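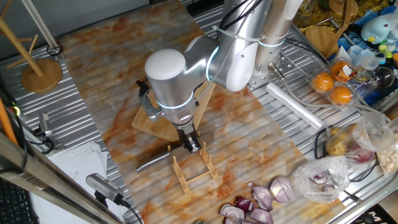
*La pinza, sobre la rejilla de madera; a su lado, el cuchillo, y más abajo, la cebolla roja que da trabajo a media plantilla.*

# El pinche que no llora

En Priro se cocina para gente que no va a ver nunca la cocina. Salen 1,312 raciones por turno hacia comedores de oficina, dos residencias y un instituto, y casi todas empiezan igual: con cebolla. Belmiro Peixoto lleva media vida picándola y sostiene que ya no llora, que lo suyo es alergia. Lo dice con los ojos como tomates, y en el obrador se le tiene el suficiente respeto como para no llevarle la contraria.

En octubre la dirección anunció que una parte del picado pasaría, con el tiempo, a un brazo robótico. El anuncio llegó en un correo de una página en el que la palabra «acompañamiento» salía más veces que la palabra «cebolla». Belmiro lo imprimió, lo leyó de pie y preguntó si el brazo iba a entrar también a las seis de la mañana. Le contestaron que el brazo entraría a las nueve, con los ingenieros. Aquello sentó peor que todo lo demás.

El sistema lo monta Custon, una empresa pequeña que antes se dedicaba a paletizar cajas y que descubrió, con cierto espanto, que las cajas tienen esquinas y las cebollas no. Al frente del proyecto está Refilwe Ngubane, que habla de verduras con la resignación con la que otros hablan de cuñados. «Una caja es igual que la siguiente», me explica. «Una cebolla partida resbala, rueda, se deshoja y se te queda pegada a la hoja. Yo estudié para esto y mi madre todavía cree que vendo batidoras».

El banco de pruebas ocupa un cuarto junto a las cámaras, y al equipo de cocina le pareció desde el primer día una mudanza a medio hacer. Hay patatas en su bolsa, naranjas, un árbol para tazas y un pájaro de peluche azul celeste que preside el conjunto desde una esquina. El personal lo ha bautizado Fraser y le atribuye el mando real de la operación. Cuando una prueba sale mal, se le pide explicaciones a Fraser — con mejores modales, me cuentan, que los que se gastan con los ingenieros.

Lo interesante ha sido lo que pasó con Belmiro. Custon necesitaba a alguien que supiera picar y que pudiera decir, además, cómo lo hacía. Lo primero sobraba en la casa. Lo segundo no lo había intentado nadie. Le pusieron delante una hoja con 12 preguntas: a qué altura coloca la mano, cuándo cambia el ángulo, en qué momento decide que un trozo es demasiado grande. Respondió a la primera con «pues normal» y a las otras once con comillas.
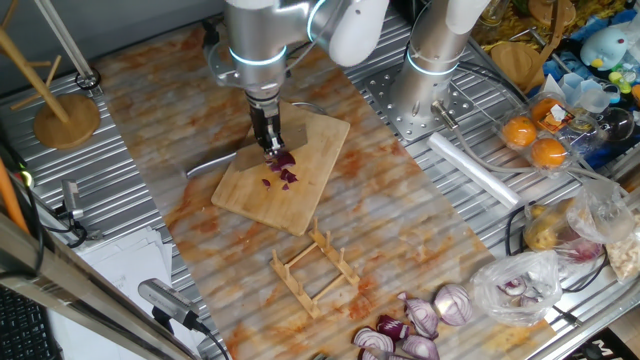

Picar es, según la ficha técnica que acabaron redactando entre los dos, una sucesión de decisiones menudas que la mano toma sin consultar. Refilwe las fue sacando a base de sentarse a su lado y preguntar «¿y por qué ahora?» hasta agotar la paciencia de un hombre que tampoco traía mucha de casa. Hoy Belmiro dedica dos mañanas por semana al cuarto del brazo. Corrige la posición de la tabla, protesta por el filo y emite veredictos. El más elogioso hasta la fecha ha sido «he visto aprendices peores», y Refilwe lo tiene apuntado en la pizarra.

Su contrato dice ahora «técnico de referencia de corte». El sueldo ha subido, poco. La espalda ha mejorado bastante más. Lo que no ha cambiado es el trabajo de los demás, que siguen en la línea con sus cuchillos y una duda razonable: si para enseñar a la máquina hace falta uno, qué se hace luego con el resto. La dirección asegura que no habrá despidos, que se reforzarán emplatado y control de alérgenos. En la línea han oído promesas antes. Las del comedor nuevo, por ejemplo, que sigue siendo un pasillo con microondas.

Hay un precedente que se cita mucho en los vestuarios. En Navutska, la planta de conservas del otro lado de la carretera, automatizaron el etiquetado y juraron lo mismo. Allí la plantilla se mantuvo, es cierto, aunque la mitad trabaja ahora de noche vigilando etiquetas. Depende de a quién se le pregunte, aquello fue un éxito o un insomnio.

De momento el brazo no ha cortado nada que se haya servido. Custon calcula que le quedan más de 900 horas de ensayo antes de acercarse a la línea, y Refilwe advierte que el cálculo lo hizo alguien de ventas. Mientras tanto, la cebolla de las pruebas no se puede mandar a los comedores y Belmiro, que no soporta tirar comida, ha abierto otro frente: quiere saber quién le firma el permiso para hacer sopa.

El escrito está en recursos humanos. Le han respondido que lo están acompañando.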